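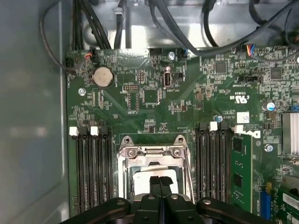 Chibuzor Nwachukwu replied to my last thread asking whether an old office Dell is even worth opening up these days, or whether I should just strip it for screws and move on. Fair question! My answer is yes, open it, and I'm going to go on about it for a few posts because I've had such a good afternoon.

So this one came out of a clear-out at an office in Tudby. They had a stack of them by the back door and I asked for one. Yakubu Ogundipe gave me a lift home with it on my knees, and I was grinning like I'd won something.

First job was the coin-cell battery. Everyone forgets the coin cell. If your old PC thinks it's years ago every time you unplug it from the wall, that little silver disc is the first thing to suspect, and you can get a new one in most corner shops for less than a sandwich.

Mains lead out, hold the power button in for a few seconds, touch bare metal on the case, THEN go near the battery. Mine has a rather dull, beige look to its face and I've no idea how long it's been in there. Look for the clip at the side of the holder and press gently. No screwdrivers please, I've gouged a board that way and it still hurts.

Take a photo before you unplug anything. I can't say this loudly enough. There's a little red and black pair going into a header up near the battery, and another plug with red, blue and yellow wires over on the far side, and you WILL think you can remember which way round they go. You won't. I certainly didn't the first time.

Something I love about these office machines — there's a USB port standing up on the board itself, inside the case, where you'd never see it with the lid on. I'm going to put a small memory stick in there and boot from it. It feels like a secret drawer in a desk.

Danjuma Ogundipe asks about dust. Soft paintbrush for the heatsink fins, going along them and never across, then a puffer, the sort people use on camera lenses. I do mine out on the step. Don't let fans spin freely while you blow at them, hold a blade still with a finger.

Memory next. Sticks come out with the clips at the ends, and they go back in with a firmer push than feels polite. If the machine beeps at you and shows nothing on the screen, nine times out of ten a stick isn't seated. Push again, listen for the click.

Cables! They arch all over the place above the board in this one, so I'm going to tie the black ones back towards the case wall. It won't make it any faster but I get such a kick out of a tidy inside. Soft reusable ties, not the plastic zip kind, because you'll be back in there sooner than you think.

Budget for the whole thing is almost 300 quid less than the new one I'd been eyeing up, and that's with a fresh drive, a new battery and the bus fare to go and get them. I'm so pleased about that I've told the postman.

Plan is to turn it into a music and photo box for the front room. I've got 3,000 scanned family pictures sitting on an old laptop that takes an age to wake up, and I want my mum to be able to sit down, press one button and see her wedding.

Adebayo Abubakar, yes, I'll write up the drive swap when I get to it, probably later in June. And please do post yours when you get the lid off, I want to see everybody's insides (of their computers).

Kettle's on, screws are in an egg cup so I don't lose any, more tomorrow!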